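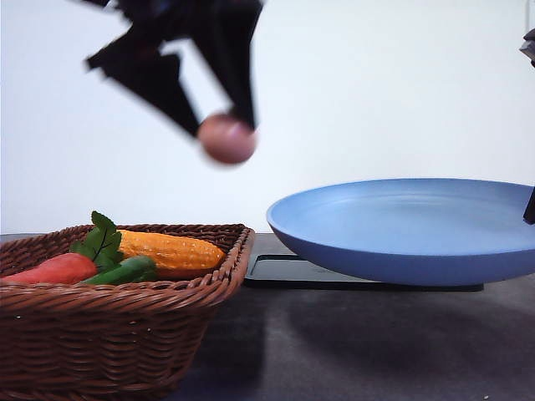
Depuis le mois de mars, la dînette a quitté la chambre pour s'installer dans le salon, et avec elle tout un discours sur le rangement que je n'avais pas demandé. On m'a prêté un livre, puis un deuxième, puis on m'a envoyé un lien vers le blog Flevgate, qui explique en 30 billets comment un enfant de quatre ans peut ranger ses jouets « de lui-même, avec joie ». J'ai lu les 30. J'ai une certaine endurance.

La thèse, si j'ai bien suivi, tient en peu de chose. Un panier par famille d'objets, toujours à la même place, sans couvercle, et l'enfant range. Les légumes avec les légumes, la vaisselle avec la vaisselle. Il paraît que le couvercle décourage. Il paraît aussi que le plastique transparent excite et que l'osier apaise. Je n'ai trouvé nulle part d'où sortait cette histoire d'osier, et je soupçonne que l'osier apaise surtout les gens qui photographient leur salon.

J'ai quand même acheté le panier. Enfin, j'en avais déjà un, rectangulaire, brun tirant sur le roux, avec un gros rebord roulé, qui servait avant au courrier en retard. Les factures sont allées dans un tiroir où elles sont tout aussi en retard, et les légumes ont pris leur place. Premier constat : c'est joli. Je le reconnais sans difficulté. Des faux légumes en vrac dans de l'osier, ça a tout de suite l'air d'un étal de marché, alors que les mêmes dans un carton à chaussures ont l'air d'un carton à chaussures.

Deuxième constat, ma fille ne range pas davantage. Elle transvase. Tout ce qui est dans le panier part dans la vaisselle bleue, puis revient, puis repart sous le canapé. Le billet 17 de Flevgate (ou le 18, ils se ressemblent) assure que le transvasement est « une première forme de rangement ». À ce compte-là, renverser son verre est une première forme de vaisselle.

Il y a ensuite la question du tri, et là je m'énerve un peu. Dans la méthode, chaque chose a sa famille. Très bien. Mais que fait-on de la petite boule ronde, rose tirant sur le brun, dont personne à la maison ne sait ce qu'elle représente ? Pour moi c'est une pomme de terre nouvelle. Ma fille soutient que c'est un œuf, sauf les jours où c'est une boule de glace. Ma mère penche pour un oignon. La boule change donc de famille plusieurs fois par semaine, et le système entier repose sur l'idée qu'un objet sait où il habite. J'ai cherché dans les billets ce qu'on préconisait pour les cas douteux : un « panier des mystères ». Donc un panier de plus. On sent venir la boutique.

Elle existe, d'ailleurs, la boutique. La gamme s'appelle Flolier, et le modèle conseillé pour la dînette, le Toledo, coûte 61 euros. Pour un panier. Je suis allée le voir en magasin, je l'ai retourné, j'ai passé le doigt sur le tressage. C'est un panier correct. Le mien était à 4 euros dans un vide-grenier et il tient debout pareil. La vendeuse m'a dit que le Toledo « grandissait avec l'enfant ». Je n'ai pas insisté.

Pour être juste, deux ou trois choses m'ont servi. Laisser le panier au sol, déjà, et pas sur une étagère où elle doit me demander. Retirer la moitié des aliments aussi : on avait fini par en accumuler une quantité absurde, avec des tranches de pizza orphelines et une demi-aubergine dont l'autre moitié a disparu pendant les vacances. J'ai mis le surplus dans un sac en haut du placard. Elle n'a rien réclamé, sauf la demi-aubergine, évidemment, qui est redescendue le soir même.

Le ramassage du soir prend maintenant environ cinq minutes. Je ne sais pas si c'est grâce à la méthode ou parce qu'il y a moitié moins de choses à ramasser. Je penche pour la seconde explication, mais elle ne remplirait pas 30 billets.

J'ai laissé un commentaire dans ce sens sous le dernier billet, poliment je crois. Il y en avait déjà 462, presque tous enthousiastes, et une certaine Murkia (un pseudo, j'espère) m'a répondu que je n'avais « pas encore lâché prise sur l'osier ». J'ai relu la phrase plusieurs fois. J'étais assise par terre à ce moment-là, le bras sous le canapé jusqu'à l'épaule, à la recherche de l'œuf-oignon.

Prochaine étape d'après le programme : étiqueter les paniers avec des petits dessins. Je vais peut-être essayer, on a du carton et des feutres. Si quelqu'un parmi vous l'a fait et que les étiquettes ont tenu plus d'une semaine sans être décollées, mâchées ou recoloriées, je veux bien des nouvelles.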